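4.3 Handling thin, flat items

Much of the work around a house or a shop counter comes down to thin things: mail, price tickets, coasters, loyalty cards. We gave these items their own section of the Zadstead trials because grippers that cope well with cups and tins often do poorly with them. The task was to pick up a card, hold it face out and pass it across a counter. Each of the 400 attempts was scored as a pass only if the card reached the other side without being dropped or creased. The pass rate was 74 per cent. Most failures came at the pick-up, when the fingers pushed the card along the surface and never got under an edge.
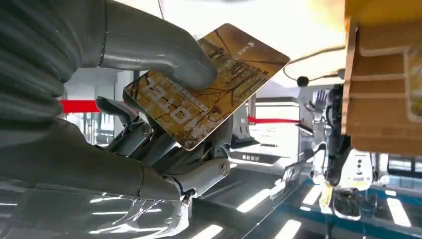
Figure 6. A printed card held between the thumb and folded fingers of a jointed grey hand.

Hiba Ghanem, commenting on a draft, wrote that a pass rate of 74 would get a new cashier sent home, and that we should say so. She also asked why speed was left out of the score, as a slow handover holds up the whole line.

We accept the first point. Staff at the Staltdale shop told us they would want at least 80 before leaving a machine alone at the counter. Speed is taken up in Section 4.5.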